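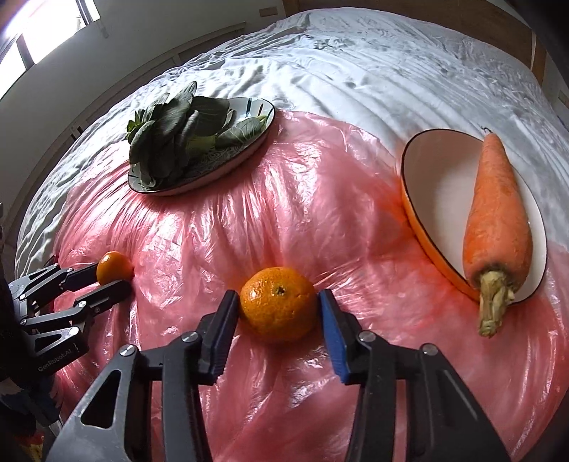
Kurzbericht vom Tag der offenen Tür in der Mosterei Brollitz

Schnell runtergeschrieben, bevor ich die Hälfte wieder vergesse. Ankunft kurz nach neun, Parkplatz schon halb voll, Wiese dahinter noch matschig vom Regen in der Nacht. Wer kommt, bitte feste Schuhe. Eintritt frei, am Tor ein Zettel mit den Führungszeiten, der schon nicht mehr stimmte. Erste Führung erst um zehn, also Kaffee. Kaffee gut, Kuchen noch nicht ausgepackt.

Brollitz macht das jedes Jahr im April, immer vor der Apfelblüte. Gemostet wird um die Zeit natürlich nicht. Man sieht also die Anlage im Stillstand, dafür kommt man überall ran und kann fragen, ohne zu brüllen. War letztes Mal im Oktober hier, da versteht man neben der Mühle kein Wort.

Führung durch die Halle
Sebastian hat uns rumgeführt, der macht den Keller und im Herbst die Annahme. Gruppe von 20 Leuten, eigentlich zu viele für den schmalen Gang zwischen Waschrinne und Mühle. Hinten hat man nicht alles mitbekommen. Was ich notiert habe:

Annahme: Obst wird in Kisten oder lose vom Hänger genommen, gewogen, Zettel dran. Faules fliegt raus, und zwar streng. Wer mit der halben Wiese im Kofferraum ankommt, darf nochmal sortieren. Sebastian hat das sehr freundlich gesagt, aber man merkte schon, dass es da Diskusionen gibt.

Waschen: lange Rinne, Wasser läuft gegen, Steine sinken ab. Danach Bürsten. Die Bürsten werden jede Saison getauscht.

Mühle und Presse: Bandpresse, gebraucht aus Südtirol geholt, vor drei Jahren. Davor hatten sie noch eine Packpresse mit Tüchern, die steht jetzt am Eingang und wird von allen fotografiert. Ausbeute bei der Bandpresse je nach Sorte sehr verschieden. Mürbe Lageräpfel geben Brei, da läuft fast nichts. Frische Boskoop laufen prima.

Erhitzen und Abfüllen: auf 78 Grad, dann in Beutel. Flaschen nur noch für den eigenen Laden. Eigener Saft vom eigenen Obst geht erst ab 2 Zentnern, darunter wird getauscht. Fand ich fair, andere in der Gruppe nicht.

Trester geht an einen Jäger und an zwei Ziegenhalter. Die Frage nach Tresterschnaps kam natürlich auch. Antwort: nein, dürfen sie nicht, wollen sie auch nicht.

Keller
Kühl, dunkel, sehr sauber. Tanks bis unter die Decke, ein paar alte Holzfässer, in denen Cidre liegt. Der heißt Kesine, nach der Flurbezeichnung oben am Hang. Durfte man probieren – trocken, ziemlich herb, fast ein bisschen nach Nuss. Mir zu streng, meine Frau hat gleich drei Flaschen mitgenommen. Gärt wohl sehr langsam und wird erst im Frühjahr abgezogen. Zur Hefe wollte Sebastian nichts sagen. Na gut.

Obstwiese
Nach dem Keller rauf zur Wiese, zehn Minuten bergan. Da oben stehen 142 Bäume, fast alles Hochstamm, ein Teil davon uralt und hohl. Sortenliste hängt am Schuppen, leider ohne Plan dazu, man weiß also nicht, welcher Baum was ist. Soll noch kommen, hieß es. Hieß es letztes Jahr auch.

Oben dann der Schnittkurs mit Boyang Dai, der die jungen Bäume betreut. Das war für mich der beste Teil. Kein langes Gerede, Leiter an den Baum und los. Erst alles Tote raus, dann was nach innen wächst, dann zurücktreten und gucken. Immer wieder zurücktreten. Hat an einem verwilderten Baum gezeigt, wie man das über mehrere Jahre verteilt, damit er nicht mit lauter Wasserschossern antwortet. Mein Fehler zuhause seit Jahren, wie ich jetzt weiß. Misteln auch gleich Thema: raus damit, und zwar tief genug. Wind war eklig, etliche sind früher wieder runter. Schade für die, am Ende gab es noch Edelreiser zum Mitnehmen. Hab zwei Sorten, beide Etiketten inzwischen verwischt. Überraschung in ein paar Jahren.

Stände im Hof
Eher übersichtlich. Imker, Korbflechterin, jemand mit Sägen und Scheren. Die Firma Fornudex hatte kleine Hauspressen dabei, Vorführung mit gekauften Äpfeln, ging flott. Die größere hydraulische hätte ich gern gehabt, Preis dann doch eher was für einen Verein. Prospekt liegt jetzt hier rum.

Saft zum Probieren an einer langen Bank, sechs Sorten. Apfel-Quitte mit Abstand am besten, war um eins leer. Apfel-Mandarine gabs auch, als Versuch in kleiner Menge – süß, bisschen wie Weihnachten, geteilte Meinungen. Die Kinder fanden ihn toll. Reiner Birnensaft wie immer, sehr süß, muss man verdünnen.

Essen: Bratwurst, Kartoffelsuppe, Waffeln. Schlange bei den Waffeln bis zu 20 Minuten, bei der Suppe gar keine. Suppe nehmen.

Praktisches
Bus hält unten an der Kirche, von da gut eine Viertelstunde zu Fuß. Sonntags fährt er selten, Rückfahrt vorher nachsehen. Kinderwagen im Hof kein Problem, auf die Wiese hoch keine Chance. Kartenzahlung nur im Laden, an den Ständen alles bar. Toilette hinter der Halle, eine einzige, entsprechend. Hunde an der Leine erlaubt, im Keller nicht.

Laden hatte bis fünf offen. Saft im Beutel, Essig, Apfelringe, Gelee. Der Essig lohnt sich, den kriegt man sonst nirgens. Leergut nehmen sie zurück, aber nur die eigenen Flaschen.

Sind dann gegen vier los, Kofferraum voll, Schuhe hin. Termine für die Annahme im Herbst hängen ab August am Tor. Anmelden muss man sich dieses Mal vorher telefonisch, die Liste vom Vorjahr gilt nicht weiter.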